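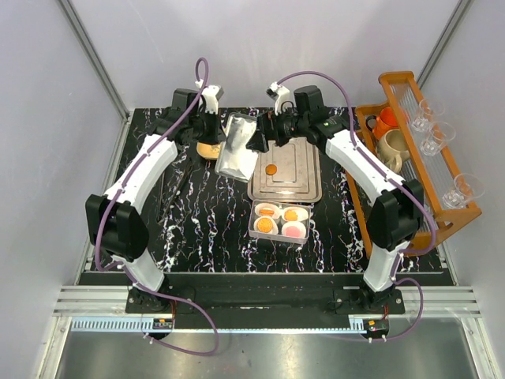
Marble-look tabletop, black with white, pink and purple veins

Brillham Kitchen and Bath Remodelers Group
Minutes of the regular meeting, Jan 28, 2019

Chair: Marlene Leite
Minutes: Kam-wah Chiang

Meeting opened at 6:35 pm. The minutes of the previous meeting were approved with one correction: the Arruda showroom visit was paid for by the members who went and should not be listed under group expenses.

1. Money
Balance is $550 after the hall rent. Two members have not paid dues. Marlene will call them before the end of the week. Mailing costs were $113, higher than planned, and the newsletter will go to email only from the next issue. Members who want it on paper can pick one up at the meeting.

2. Countertop talk
Marlene gave a short talk on dark tops with strong veining. Main points, for those who missed it:
Customers like the pattern in a sample and then find it too busy across a full run. Bring the largest sample you can get, and leave it in the kitchen overnight.
Seams should be marked on the drawing and signed for before cutting.
Dark tops show dust and water spots more than light ones. Say so at the first visit.
Kam-wah asked about matching the veins at an inside corner. Marlene said she quotes extra for it and does not promise a full match. There was some disagreement on this – two members match at no charge – and no group position was taken.

3. Supplier terms
Merkimel has changed its minimum order to $200 for trade accounts. Orders under that now carry a delivery fee. Kam-wah will ask whether members can combine orders on one truck and will report back. Complaints about chipped corners on the last delivery should go to him in writing, with the invoice number.

4. Home show in Mernetport
Booth 248 is confirmed, same aisle as last year but closer to the doors. Setup starts at 7 am and vans must be out of the loading area by 9. Still needed: one folding table, an extension cord and someone for the late shift. The old banner has the wrong phone number. Motion to replace it, up to $90. Passed, one against.

5. Other business
The hall key sticks. Use the side door until the lock is changed.
A question about sink cutout templates was held over to the next meeting.

Meeting closed at 8:10 pm.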